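Ruvik puts the after-dinner tray on the agenda

1/23/24

Ruvik, the housewares label of the Munotberg homestore group, today launches Clear the Tray, a campaign devoted to the least glamorous minutes of the evening: the ones after everyone has eaten and discovered an urgent need to be in another room.

The company asked 800 households how they deal with a dinner tray once the meal is done. Of those, 514 said they carry it to the bench and leave it there. A further 20 said they own no trays and would like to be left alone.

Clear the Tray proposes a simple order of work. Leftovers go into a tub, scraps and crumpled foil go onto a spare tray, and bowls and plates go to the dish rack, preferably before the rice sets like mortar.

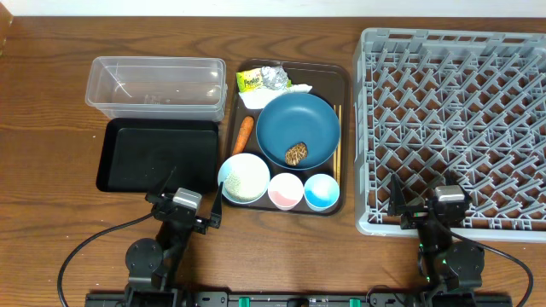
Foil is the great procrastinator of the kitchen. It gets squashed into a ball, set down beside a napkin and treated from then on as a permanent resident. The campaign guide gives it a full page, along with advice on odd chopsticks, half-finished snack packets and the lone carrot that came out for dinner and was never called upon.

Rice has its own chapter — a long one. Ruvik's tidying team recommends tipping the bowl low and close to the tub, and accepts that some grains will travel regardless of skill, upbringing or the colour of the bowl.
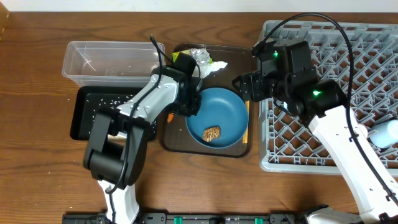
Mid clear-up: a blue bowl on the brown tray, with rice grains on the black tray alongside and the dish rack at right.

The guide is free in all Munotberg stores and comes with a fridge card for households that favour written evidence. Two accessories go on sale with it: the Mägi serving tray, with a raised rim for runaway peas, and the Lundetti dish rack, sized for a family's bowls and one unreasonable plate.

A second guide, covering the cupboard of lids without containers, follows in May. Ruvik has received 691 requests for it already, several of them in capital letters.

Media enquiries: Ruvik press office, care of Munotberg. Review copies of the guide are available on request.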